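Yuzuki Tanabe
Oct 13, 2023

ok so I've been threatening to do a thread on the Great Back Room Sort-Out and I finally have coffee and a free hour. buckle up, it's long and it's mostly about storage boxes and fabric

1/ Background for new people: we moved into this unit in the spring and the back room has been the place where things go to be dealt with later. Every box with no label went in there. Every single thing I bought for a project and then forgot went in there too

2/ It's a weird little room. Concrete wall on one side, white pillar sticking out exactly where you'd want a shelf, and no closet at all. I measured for a Gallent shelving unit and the pillar eats the last few inches. Of course it does!!

3/ I looked at having something built to fit. The quote came back at 799 before delivery, and I closed the email and went and lay down for a bit

4/ So the plan became: one good table, boxes on the floor, something nice hanging at the back. That's it. That's the whole design concept

5/ The table was the easy part. I found it on the Trarkach secondhand listings, light walnut-brown wood, and the seller even helped me get it down the stairs. I oiled it twice and then sat there stroking it like a cat

6/ (someone asked in the replies what I oiled it with — it was whatever was left in the tin from my mom's garage, the label fell off years ago, please don't copy me)

7/ Now the fabric. I LOVE the fabric. It's white with pinky red roses and olive green leaves and stems, very grandma's curtains, and I found it in the remnant bin at Imai when I'd only gone in for thread

8/ Did I iron it? I did not. I own an iron. It is in a box. The box is (was) in the back room. I told myself the wrinkles would drop out once it was hung up and dear reader, I have not seen a wrinkle move

9/ It's big enough to cover most of what's behind the table though, and the room feels so much warmer with it up. I'd been going back and forth on painting and I think the roses win. I'm leaving the concrete bare on the right, I like the two together

10/ OK the actual sorting. My rule was that everything small goes on the table first and nothing goes in a box until I've decided what the box is for. Sounds obvious but I have skipped that step my entire adult life

11/ There were over 40 little things with no home. Toys, craft bits, keyrings, a bag of googly eyes, half a yo-yo, birthday party leftovers, you get the idea. My niece has visited twice and I think she left a full toy store behind each time

12/ I put gray tape down on the tabletop in a rectangle so I'd have one area for the stuff I'm deciding about. Inside the lines = still undecided. Outside the lines = you've been dealt with, goodbye. Best thing I did all week, it stops the creep

13/ Where things had got to, with the spiky ball up for judgment:

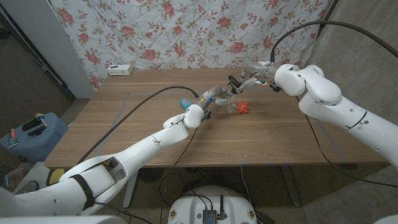 red spiky ball vs. the gray tape rectangle. roses supervising from the back 🌹

14/ I've had three people message me about the ball already so yes, the ball is staying. I don't even know where it came from. I squeeze it when I'm on hold with the internet company and it's done more for me than any app

15/ Clear plastic things are the worst category by the way. You put one down, you look away, it's gone. I'm giving them all a box to themselves with a big ugly label on it

16/ Speaking of boxes, I went with light blue. I know everybody does clear ones so you can see inside but I don't want to see inside!! That's the point of the box!

17/ The Bernico ones come in a pale gray too if blue isn't your thing. I only needed the medium size. Do measure your floor space before you order, I had to send one back and the return took longer than the whole sort-out

18/ Little white power strip lives on the back corner of the table. I wanted it up where I can reach it because crawling around on the floor to plug in a glue gun is not how I want to spend my forties

19/ Still to do: labels, a proper lamp, a hook for the tote bags, and a decision about the googly eyes. I'd like it all done by November so I can start on holiday cards in there

20/ and FINE, I'll get the iron out. If anyone has a trick for getting creases out of a big hanging piece without taking it down, my replies are open. A steamer? A spray bottle? Tell me what you use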